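Udus 2104 two-piece toilet: review after one summer
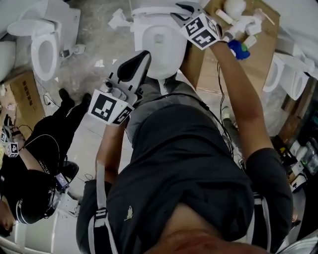
Four white toilets on the floor, the one at upper left with its low tank behind the bowl.

I replaced the toilets in a small guest house with the Udus 2104, a two-piece floor-mounted toilet with an oval bowl, a low tank and a plastic seat. I bought them in one order through Trummer, a plumbing supply store that also delivers. The total was $2,689 with seats, wax rings, bolts and delivery. Supply lines were extra and I already had those.

The old toilets were a mix of brands and ages, and every time one of them ran or leaked I had to look up a different part. What I wanted was the same toilet in every bathroom, with parts I could keep in one drawer. I looked at the Stiria as well. It has a skirted base that is easier to wipe down, but you need to reach the bolts through side holes, and it cost more per unit. I went with the Udus.

What comes in the box

Bowl, tank, lid, tank bolts with rubber washers, the large gasket for between tank and bowl, and a bag with the flush handle and chain. The fill valve and flush valve are already in the tank. The seat comes in its own box. The instruction sheet is one page, printed on both sides, and the drawings are small. The order of the washers on the tank bolts is hard to make out. It goes rubber washer inside the tank, then metal washer and nut underneath, then the second nut after the bowl is in place. If you have done one before you won't need the sheet.

One tank lid arrived with a chip on the underside. It doesn't show when the lid is on. Trummer offered a new lid or $50 back and I took the money.

Installation

I did the work with Norbert Halás, who has more years of plumbing behind him than I do. The first toilet took us 73 minutes from setting the wax ring to a full tank. The later ones went faster, mostly because by then we had the tank bolts figured out.

The bowl sits flat. I had shims ready and used them in one bathroom only, where the tile is uneven. The holes in the base lined up with the closet bolts with a little room to move, enough to square the bowl to the wall. The bolts supplied are longer than they need to be and have to be cut before the caps will go on. A hacksaw does it, but protect the base from the blade.

Tighten the tank slowly and switch sides often. On the second one Norbert stopped me when I was a full turn ahead on the left, and the tank was visibly leaning. It should touch the bowl at the contact points and not rock. You don't need much force on the wrench after that.

Check the chain length before you put the lid on. Ours were all set too long at the factory, and the flapper closed early with the first test flush. Moving the clip up two links fixed it.

The bowl is heavy. Carrying one up a narrow stair is a job for two people, and the rim is the only good place to hold it with the seat off. I would leave the seat in its box until the bowl is bolted down.

Daily use

The flush is strong and short. It is louder than the toilets I took out. In the room next to the bathroom you can hear it at night with the door closed, and one guest mentioned it. The refill is quiet. I have had one clog since June, and a plunger took care of it.

The bowl rinses well at the front and sides. There is a patch at the back, just under the rim, that gets less water and needs a brush more often. We have hard water, so that patch shows a line after a week if I skip it.

Seat height is standard. Taller guests might want the higher version, which Udus sells under a different number. I haven't tried it.

The seat

This is the weakest part. The hinges are plastic and so are the nuts. On two of the toilets the seat started shifting sideways within a month. I tightened them, and one came loose again in September. I have since put a Trukell seat on that one. The Trukell has a rubber bushing that goes into the hole in the china, and it has stayed put so far. The shape matches the bowl at the sides and is slightly short at the front, which I can live with.

If I were ordering again I would ask for the price without seats and buy the Trukell for all of them. The Udus seat does close slowly, and that part works as it should.

Parts and repairs

I bought one spare fill valve, one flapper and a tank gasket at the same time as the toilets. The fill valve is white plastic, adjusts with a screw on the side, and comes out from below with one nut. I have changed one so far, on a tank that kept trickling. The cause was grit from the old pipes, and rinsing the cap would probably have been enough. I changed it anyway and cleaned the old one for the drawer.

The flapper is an ordinary size. A hardware store one will fit. The gasket between the tank and bowl is thicker than the usual type, so get that one from the supplier.

Things I would like to see changed

Metal hinges on the seat. A larger drawing of the bolt order. Bolt caps that snap on properly, as two of mine come off when the floor is mopped and I have stuck them down with a bit of putty.

Would I buy it again

Yes, for a rental or a house with more than one bathroom, where having the same parts everywhere saves trips to the store. For a single bathroom next to a bedroom I would look for something quieter first. I give it four out of five. The missing point is for the seat and the noise.

I'll add to this if anything changes after the winter, when the water here gets colder and the tanks tend to sweat. The Udus tanks have no lining inside, so I expect some of that.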